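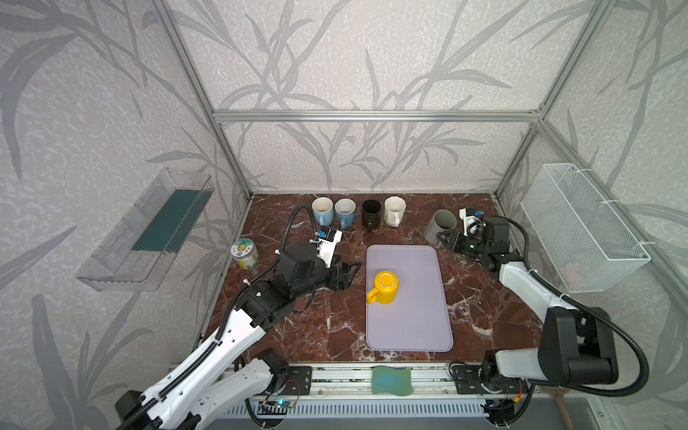

Becher trocknen am besten mit der Öffnung nach unten auf einer ebenen, abwaschbaren Unterlage. Das gilt für Steingut ebenso wie für Porzellan und ist die Antwort auf die meisten Zuschriften, die uns zum Abspülen und Wegräumen erreichen. Der gelbe Becher auf der fliederfarbenen Unterlage liegt richtig, mit dem Boden nach oben. Die Becher in der Reihe dahinter stehen aufrecht, so wie man sie zum Eingießen braucht. Weitere Fragen zu unseren Bechern und Unterlagen haben wir nachfolgend gesammelt.

Stand: 30.11.2019

## Trocknen und Abstellen

### Wie lange sollen Becher auf der Unterlage bleiben?

Über Nacht reicht in der Regel aus. In einer kühlen Küche kann es länger dauern, vor allem bei Bechern mit hohlem Fußring, in dem sich Wasser sammelt. Tupfen Sie den Ring nach dem Umdrehen kurz mit einem Tuch ab.

### Dürfen die Becher dicht nebeneinander stehen?

Ja, solange sich die Ränder nicht berühren. Ein Fingerbreit Abstand genügt. Drehen Sie die Henkel so, dass sie nicht in den Nachbarbecher ragen; in welche Richtung sie zeigen, spielt sonst keine Rolle. Verschiedene Farben und Serien können Sie ohne Weiteres mischen. 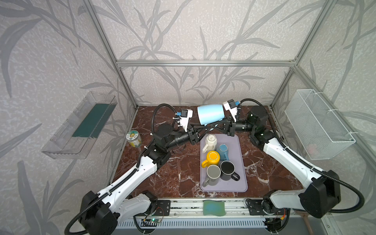
### Wie reinige ich die Unterlage?

Mit warmem Wasser und etwas Spülmittel. Die Trerkex-Unterlagen dürfen auch in den Geschirrspüler, oberer Korb, flach eingelegt. Kalkränder lösen sich mit verdünntem Essig. Scheuermilch macht die Oberfläche stumpf.

### Schadet eine nasse Unterlage der Arbeitsplatte?

Bei versiegeltem Stein und bei Dekorplatten nicht. Auf geöltem Holz sollten Sie die Unterlage nach dem Trocknen anheben und die Fläche darunter abwischen.

## Ordnung auf der Arbeitsfläche

### Was gehört auf die Unterlage und was daneben?

Auf die Unterlage kommt, was abtropfen soll. Vorratsgläser und Dosen stellen Sie besser an den Rand, zum Beispiel links das Glas mit dem Schraubdeckel und rechts die Dose mit dem grünen Etikett. So bleibt die Mitte frei, und Etiketten weichen nicht auf. Für Kleinteile eignet sich ein Drahtkorb an der Wand.
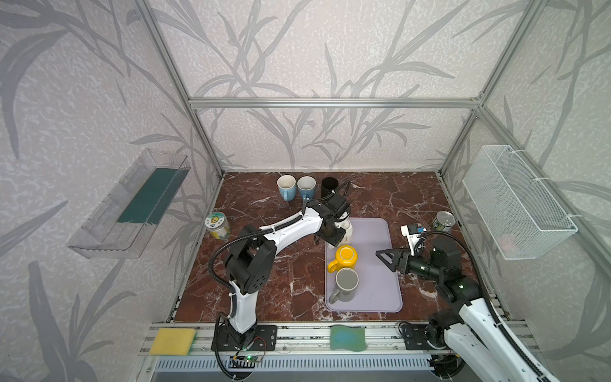 *Foto: Theresia Kuster / Borard*

Ob die Becher vorn oder hinten auf der Fläche stehen, ist Gewohnheitssache. Wir empfehlen die hintere Kante — dort stößt man sie beim Arbeiten seltener um.

### Kann ich Becher stapeln?

Die Serie Baptiste ist dafür nicht vorgesehen. Beim Stapeln reibt der unglasierte Fuß auf dem Rand des unteren Bechers und hinterlässt graue Striche. Zavow lässt sich stapeln, höchstens zu zweit.

## Glasur und Farbe

### Mein Becher hat dunkle Punkte am Rand. Ist das ein Fehler?

Nein. Bei gesprenkelten Glasuren sind braune bis schwarze Punkte auf cremefarbenem Grund gewollt. Sie verteilen sich beim Brand ungleichmäßig und liegen an manchen Stellen dichter. Innen kann ein solcher Becher trotzdem einfarbig sein,
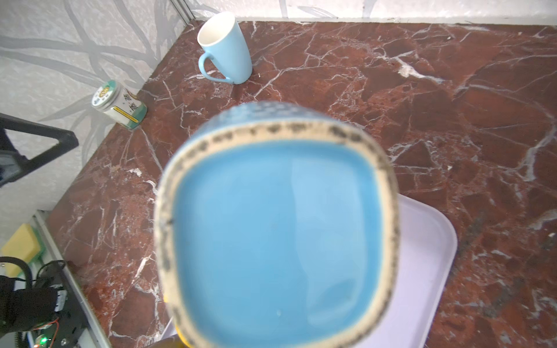
denn Rand und Innenseite werden getrennt glasiert. Reklamieren können Sie Risse, scharfe Kanten und Stellen, an denen die Glasur fehlt.

### Welches Volumen haben die Becher?

Baptiste fasst 383 ml bis zum Rand. Zum bequemen Trinken bleiben Sie bitte etwa zwei Fingerbreit darunter.

### An wen wende ich mich bei Bruch?

Schreiben Sie an Margit Blomqvist im Kundendienst und legen Sie ein Bild der Bruchstelle bei. Transportschäden melden Sie bitte innerhalb von 20 Tagen.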